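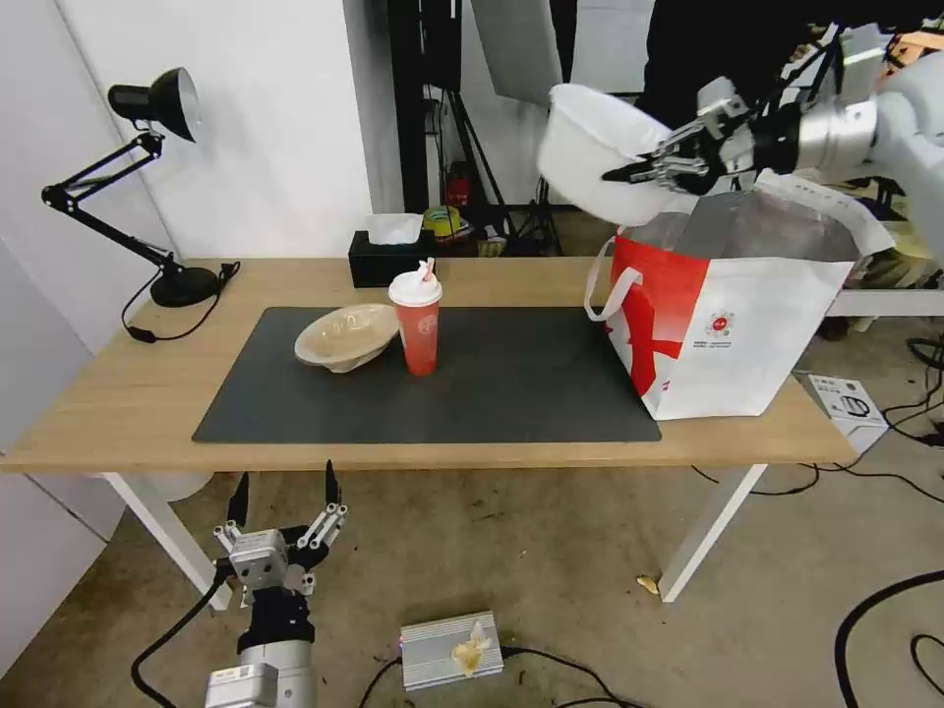 September 2025 -- Brititz cell, Khurana annex

Cell is back up. Arms home, hands home, right hand holds a bowl over a bag without shaking it like a tambourine. Writing this down now, while I still remember which of the things I did were repairs and which were just things I did.

**State as I found it**

The note on the whiteboard said "right hand weird." Thank you, whoever you are. Very complete.

Weird, when I pinned it down, was two separate faults that had decided to share a week:

- Grip on the right hand let go slowly under a steady hold. Pick up a bowl, fine. Carry it across, fine. Wait over the bag, and the fingers eased open a bit at a time like someone falling asleep on a train.
- Right arm put things short of where it was told, toward the table, and more so when reaching to the outside. The bag got hit in the rim a lot. The bag is not designed for this.

I went after the second one first. It looked easier. It wasn't.

**Arm offset**

First suspicion was the table. It gets bumped, the carpet lets it wander, and then everybody blames the arm. The setup sheet has the front edge 700 mm from the base plate. Tape measure says 700. I measured it again from the other leg, got the same, and was annoyed to have lost my favorite explanation.

Second suspicion was the mat. It slides. If the mat has moved and you judge by eye that the bowl is "where it always is," you are judging against a thing that moved. I squared it up and reran the touch points. No change in the offset. The mat is innocent this time but I still don't trust it.

Third was the Tanora controller, which keeps its own tool table and does not tell you when it falls back to defaults. I opened the tool page for the right arm and found the tool length entered as the bare wrist plus the old hand. The left arm had the correct entry. So at some point in June, when we swapped the right hand for the spare, the mount changed and the number didn't. The new flange-to-fingertip length is 185 mm. I typed that in, saved, power cycled, and checked it was still there afterward. It was. Saved again anyway.

Reran the touch points: good in the middle of the table, good on the left, still slightly shy on the far right. Took me an embarrassing stretch of the afternoon to notice that the wrist cable on that side was pulling tight at full reach and the arm was quietly losing an argument with it. Somebody (handwriting on the zip tie tag suggests me) had tied it too close to the elbow. Cut the tie, gave it a proper loop, retied it further back with the hook-and-loop strap. Touch points are good everywhere now.

Note for next time: the arm does not fault when the cable pulls. It just does a slightly worse job and waits for you to notice, same as the rest of us.

**Hand creep**

With the arm honest again I went back to the fingers.

The hand drivers have a holding current separate from the closing current. Closing is set in the Brinus task file; holding is set in the driver, and the driver setting had been turned down. There is a comment in the config next to it: "lower, motor warm." No date, no follow-up, no mention of how warm. I would like to meet this comment's author and suspect I could do so in any mirror.

Put holding current back to the value in the commissioning notes. Creep got better but didn't stop. The thumb still backed off.

Took the palm cover off. The thumb drive has a small clamp screw on the output shaft, and it turned under finger pressure, which a clamp screw should not. Backed it out, cleaned the threads, a dab of medium threadlock, back in with the short driver. Let it sit through lunch. I checked the other fingers while the cover was off and they were all tight, so I left them alone and congratulated myself on my restraint.

Redid the finger zero after closing up. Procedure, for whoever does this next:

1. Hand pointing up, open, nothing touching it. Left hand parked is a good reference for what "open" should look like.
2. Run the hand homing from the Brinus maintenance page. Do not run it from the task page. The task page version homes the arm too, and you will be standing in the way.
3. Watch the fingertips. If one of them stops early, stop and look for cable sleeve caught in the knuckle before you touch any offsets.
4. Save zeros to the driver, and also to the file. They are different buttons and only one of them is labeled properly.
5. Power cycle and home again. If it comes back the same, done. If not, you pressed only one of the buttons.

**Test run**

Used the takeout clearing task, which is the one that complained in the first place. The props are what they are: the drink cup with the domed lid, the beige bowl with brown gunk in it, the white bowl, the red and white bag. I know the beige bowl needs washing or retiring. I put it on the list. It has been on the list before.

Sequence was white bowl first, right arm, tip it on its side, hold over the mouth of the bag, lower, release. The hold is the part I cared about, so I put a long pause in there and stood watching a robot not drop a bowl. Of all the ways to spend a working day this has to be among the quieter ones. Thumb did not move. Repeated it with a pause long enough to go and fill a mug, and the bowl was still in the air when I came back.

Lowering was clean. No rim contact. The open top of the bag is flimsy and leans wherever it likes, so approach height still matters, and I left the extra clearance in the task file even though the arm no longer needs it. Please leave it there. The bag handles flop outward or inward depending on their mood, and a finger hooked through a handle on the way up takes the whole bag for a ride. Saw that once, before the fix, and would rather not scrub through the logs for it again.

Cup next. I kept the cup grip soft. The plastic gives, and the domed lid comes off if you squeeze low and lift fast. Also the straw: approach from the side. Coming from above gets you a straw in the palm.

Left arm stayed parked for all of it. It has had no complaints filed against it, and I didn't want to invite any. Did a single wave-and-home at the end to be sure its cable still clears on the way up. Clears.

**Other things touched**

- Moved the desk lamp to the back left of the table and aimed the shade away from the work. With it pointing at the mat, the cup lid threw a bright spot and the bowl detector fell in love with it. Lamp cord goes down the left side. Leave it there, please, and not across the mat.
- Reflector panel stays as is. Every time somebody improves it I lose a morning.
- Tissue box is allowed on the table as clutter. It is not to be used as a tissue box during a run. A hand coming into view stops the task, correctly, and then I get a message about the robot being broken.
- Relabeled the right arm's entry in the tool table with the hand's serial, so the next swap has something to disagree with.
- Did not vacuum. The carpet has reached a stage where I think it should be surveyed first.

**Still open**

- Two spare clamp screws left in the drawer, and one of those has a chewed head. Order more. Same size for all the fingers, so get a bag of them.
- Cables on the floor at the right side of the table want a cover or a hook or some kind of dignity. I stepped on one today with the arm powered. Nothing happened, and I'd like to keep it that way.
- Holding current: I put it back up, so watch the motor temperature on the thumb. If it climbs past the warning line in the driver log, do not just turn the current down. Write down the temperature, how long the hold was, and what it was holding. Then come find me.
- The tool length check should be in the hand-swap sheet. It isn't. I started editing the sheet and found there are 2 versions of it, each claiming to be the current one. The one in the shared folder has the correct torque values and the wrong photos; the printed copy taped inside the cabinet has it the other way around. Will merge them. For now, believe the folder for numbers.
- Touch point routine only checks position, with nothing on the wrist angle. It passed on the far right with the cable tight until I pushed the limits in. Want to add a point further out, past the mat edge, where the bag normally goes.
- Khurana front desk says the annex power will be off overnight at some point this month, date to follow. Before that: home everything, park the hands open, shut the Tanora down from its own menu. If it just loses power it comes back with the default tool table, and I have a theory now about how we got here.

Left it powered down, hands open and up, bag on the table. Palm cover screws are all in. The driver is in the top drawer, on the left, where it has never once been found.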